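## Chapter 2: Floors, Loads, and Layout

A building's floor carries two kinds of load. The dead load is the weight of the structure itself. The live load is everything that comes and goes, such as people, stock, and carts.

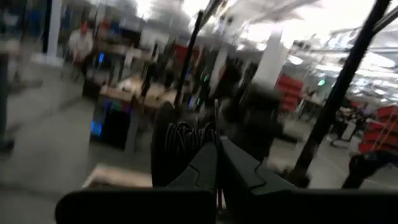 Live loads are harder to predict. When the Grosley warehouse in Festdale was planned, Yamila Palma allowed for 70 pallets on the upper level. By September it held 400. Section 2.1 works through her figures.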